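List: facilities-fitout
Subject: Re: Partition cleaning and floor protection, second floor
From: Flynn Rewi

Replying inline to the Hinds summary and adding what I have from the Tovard side.

> The glass line at Tovard has to be clear on the room side before the
> film people start. Last time we lost half a morning moving bags and
> chairs. Can someone confirm the state of the floor and whether the
> blinds are to be up or down? Also need a panel width for the quote.
> Isach want to know if the mullions are to be masked.

Blinds: leave them down. They are behind the glass, so they do not interfere with work on the room face, and the pale slats make it easier to spot smears on the frosting. The cords on 2 of them are stiff and I would sooner not have anyone pulling at them.

Floor: wood-look plank, brown and gray. No standing water at the base of the glass, please. Damp cloth only, wrung out, and a dust sheet folded to 40 cm wide along the bottom rail. Items left against the partition go to the shelf by the door before the sheet is laid. A black bag and a clear plastic water bottle are on the floor at the foot of the glass, and there is an office chair on the room side as well.
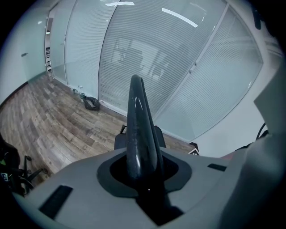 Order of work

1. Move chairs at least 136 cm off the glass. That is the working width of the Joltitz trolley plus clearance.

2. Dry dust the white mullions from the top down. They are thin and do not need masking for a clean. For film, yes, mask them – Isach should price that separately.

3. Clean the glass one panel at a time, side to side, neutral product, no ammonia. Check each panel at a low angle with the ceiling lights on. The lights reflect near the top of the glass and will hide streaks if you stand square to it, so step to one side.

4. Lift the sheet, wipe the bottom rail, leave the chairs out for about 27 minutes before rolling them back.

Panel width: I do not have a measured figure I trust. The drawing predates the last change to the door position. I will put a tape on it in August when I am next on site and post the number to this thread. Hinds should not issue the quote on the drawing.

Flynn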